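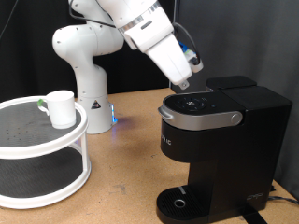
Treltix has added a single-serve coffee station to its range for small offices and shared kitchens. The set, sold as the Ostulura, goes on sale in November and comprises a round two-tier stand, a stock of reusable white plastic cups and a wall card with cleaning instructions. Customers supply their own coffee maker.

The stand is intended for a worktop or table at least 400 mm deep. Pods and sachets go on the lower tier and cups on the upper, within reach of the machine. Treltix recommends a single-serve model with a rear water reservoir and a removable drip tray, as most of these can be filled and emptied without being moved.

"We asked offices where the mess came from, and the answer was usually storage," said Tia Haworth, product manager at Treltix. "Pods were in one cupboard, cups in another, and the tray was emptied when it overflowed."

The company ran a trial at 6 sites before settling the layout. Staff logged 1287 drinks, of which 1070 were made in the reusable cups.

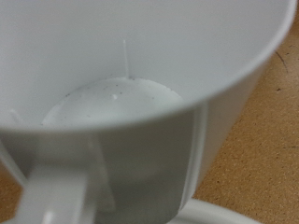
Cups should be rinsed before first use and after any period in open storage – dust and grit collect at the bottom, particularly along the edge where the base meets the wall. A soft brush is advised for that edge. Cups on the stand should be kept upside down.

Replacement cups and cards will be available separately through Dobson, which also handles trade orders. Enquiries should be addressed to Carol Haslam at the Treltix sales office, open from 9 am. Samples can be requested until the last Tuesday of the month.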